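Hulme Energy Law Fellowship: spring progress report to the Fusadberg fund

Hi all,

I promised I'd write before the end of April, so here goes. You're paying for a year of my time to look at how small towns sign contracts for shared solar and heat, and what happens when one side wants out. The reading took longer than I'd planned (so many annexes!), but I'm now through the agreements from Hunik and most of the ones from Jellus.
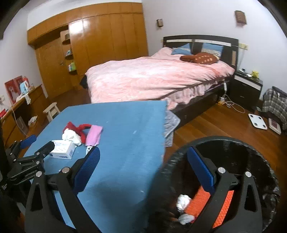 Hunik was the easy one. The town clerk's office sent everything as scans, 80 contracts in all, and they follow the same template except for the exit clause, which got rewritten twice. I've coded the lot and I'm pretty happy with the spreadsheet. Jellus is messier – the older deals refer to a price schedule that I still haven't been able to get hold of, and I've asked for it again.

On the writing side, two chapters are drafted. The first covers who carries the risk when the grid operator changes its fees, and my supervisor has already sent it back with a lot of red on it, mostly fair. The second is on consumer complaints and needs better case law before I'd show it to anyone. 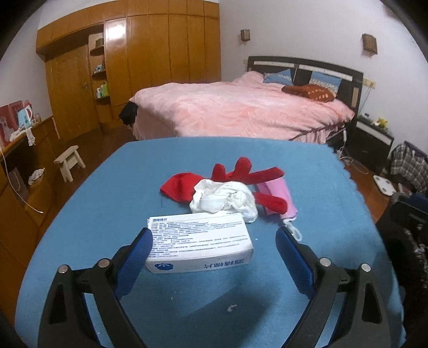 I've also done five interviews with local lawyers, and they were a lot more fun than I expected. I'd like to do up to 2 more in Jellus in June, so I may move a little money from the translation line to travel. Could you let me know if that needs a form?

Next up is the comparison chapter, then the workshop paper. The budget sheet is attached, with the library fees still to come.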